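Handout 2 – Belts, bins and the space in between
Packing Line Basics, evening group

Okay, so last session we got through the paperwork side of a packing line, and I promised you the fun part. This is the fun part! We're talking about the table itself: where the belt goes, where the bins go, and how far an item has to travel between the two.

Start with the belt, because everything else gets placed around it. On a small sorting table the belt is nearly always the thing you can't move once it's in, so please don't bolt anything down until you've stood next to it with a box in your hand. I mean that. When I helped set up the returns bench at Vasgate we drew the whole layout on paper, it looked gorgeous, and then we had 400 boxes to get through on the first shift and every single one had to be carried around a post. We moved the bins that same night.

A few terms you'll hear me use. The far rail is the one across the belt from where you stand, the near rail is the one by your hip. Reach is the distance from the spot where you pick something up to the spot where you let it go. Lift is how high the item has to come up to clear whatever is in between (usually a rail, sometimes the bin wall, sometimes both). People forget lift all the time and then wonder why their shoulders hurt by lunch.

My favorite layout for light boxed goods is bins tucked in behind the far rail, one behind the other, as tight to the belt as you can get them. The box comes up, clears one low edge and goes in. You lose a bit of table at the back, but who cares, you were only going to pile tape guns there anyway.

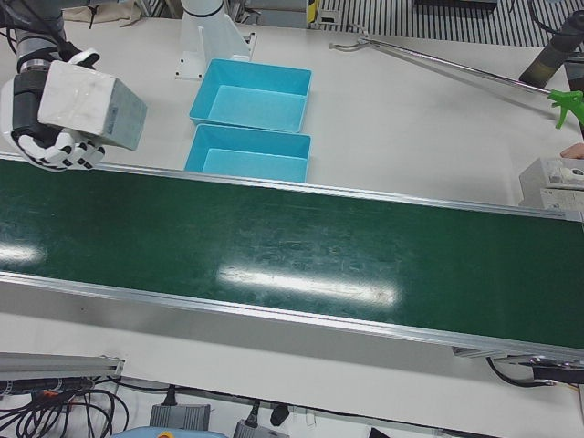 Doesn't the second bin end up being a stretch, though? Somebody in the September group asked me that, and added that at Kuusisto they'd put their bins side by side along the rail for exactly that reason.

Fair point, and I went back and forth on it. Side by side gives you the same reach for both bins, but it eats up belt length, and on a short belt that hurts. With one behind the other, put the item you see most often in the nearer bin and save the farther one for the slow mover. If your split is close to even, go with the Kuusisto way and don't feel bad about it.

On bins: open-topped, smooth inside, and a color that isn't the belt color. Light blue on a green belt line works great, your eye finds the opening without hunting for it. Same color for both bins is fine if the position tells you what goes where. If it doesn't, label the front wall.

On belts: a matte surface is easier on the eyes than a shiny one, but even matte will throw back your ceiling lights. Walk the length of it before you pick your standing spot. If there's a bright streak right where you read labels, shift over a step – cheaper than new lights. Scuffs are normal. Frayed edges aren't, so report those.

For next time, measure reach and lift at one table you have access to (kitchen counter and two storage tubs is totally okay) and sketch it on one page. Both layouts, please, with the numbers written in. Then read page 26 of the Plernell packet, the part on bin depth, and we'll argue about it when we meet.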